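About MacAulay Cooking School

MacAulay is a small cooking school on the second floor of a former print shop. We teach adults who want to cook better at home, from people who have never made a pot of rice to people who want to bone a leg of lamb without losing half of it. We don't train professional chefs and we don't give certificates.

The school was started by Alasdair MacBrayne and Ishbel Leckie, who had worked together for years in hotel kitchens and wanted regular hours. The first classes were held in a church kitchen with one oven that ran hot. Alasdair taught bread and Ishbel taught everything else. When the print shop came up for lease they took it, put in gas and drains, and opened with a class on soup.

What we teach

Our main course is called Weeknights. It runs for eight weeks and covers knife work, stocks, eggs, beans, roasting, braising, fish and simple pastry. Classes start at 6:30 p.m. and finish by 9. You cook in pairs, you eat what you make, and you take the rest home. Please bring containers with lids that close properly. We have a shelf of spares, but the lids and the boxes parted ways a long time ago.

Single-evening classes change with the season. Preserving is in late summer, and tomatoes and dill pickles always fill first. In winter we do dumplings, curries and a long class on pies – that one starts at 4 p.m. and you should eat lunch beforehand. Bread is taught all year except July, when the room is too warm to keep a dough under control.

Private groups can book the kitchen for up to 12 people. We ask for a deposit of $300, which comes off the final bill. Groups choose from a set list of menus. We will adjust a menu for allergies if we hear about them at least a week ahead. We use nuts, wheat, dairy and shellfish in the building and can't promise a kitchen free of any of them.

Who teaches here

Ishbel Leckie still runs Weeknights and writes the recipes for it. She tests each one on a home stove, at home, with supermarket ingredients.

Alasdair MacBrayne teaches bread and pastry. He keeps a rye starter that students may take a spoonful of.

Fahad Orakzai teaches rice, lentils, flatbreads and the curry classes. He came to us first as a student in the fish class and took over the spice evenings two years later. His handout on buying and storing whole spices is the one we get the most requests for, and there is a stack of copies by the coat rack.

Delphine Holloway handles preserving and anything with sugar in it. She also orders our jars.

Donnie Cairns runs the office. If you have emailed or called the school, you have talked to Donnie. He sets the schedule, keeps the waiting lists and deals with refunds.
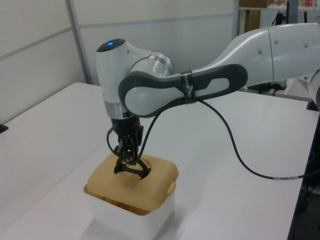
Getting into a lidded container at the white table.

Ingredients and equipment

We buy vegetables from two farms in the valley and dry goods from a wholesaler in town. Meat comes from the butcher across the street, who has put up with our odd orders since we opened. Fish is bought on the morning of the class, so the recipe may not be the one printed on the schedule.

Aprons, knives and boards are provided. You are welcome to bring your own knife – Alasdair will sharpen it if you hand it over at the start of class. Wear closed shoes and tie back long hair. We don't sell equipment, and our teachers will tell you to use the pan you already own unless the handle is coming off.

Fees and cancellations

A single class is $58, ingredients included. Weeknights is paid in full when you book. If you cancel a week or more ahead we return your money. After that we can move you to another date once. If you miss a Weeknights session, ask Donnie for the recipe sheet and come early the next time to go over the main points with Ishbel.

Finding us

The entrance is on the side of the building, by the bike rack, up one flight of stairs. There is an elevator through the back door; call when you arrive and we will come down and open it. Street parking is free after 6 p.m. The office is open from 10 a.m. to 3 p.m.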